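I finally finished the Murden jigsaw, all 1,000 pieces of it, and I'm never buying another one with that much sky. It's a harbor view, very pretty on the box, and I swear half of it is the same washed-out blue. I did the boats first (everybody does the boats first, right?) and then spent most of September poking at the rest and grumbling.

My sister does hers by shape, with everything sorted into little trays before she joins a single piece. I tried that for one evening and went back to my usual method — pick one up, try it everywhere, put it down, make tea. It's slow but I like it!

Next up is a 500 piece one from Tichý, a market street with lots of signs and awnings and hardly any sky at all. Dušan Koubek left a comment on my last post saying their pieces fit a bit loose, so we'll see. I've got the edge done already and I'm starting on the awnings tonight, the striped ones first.

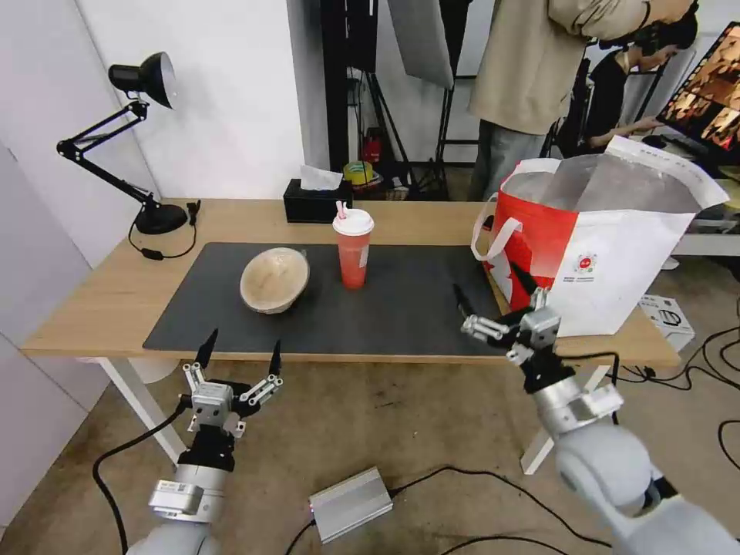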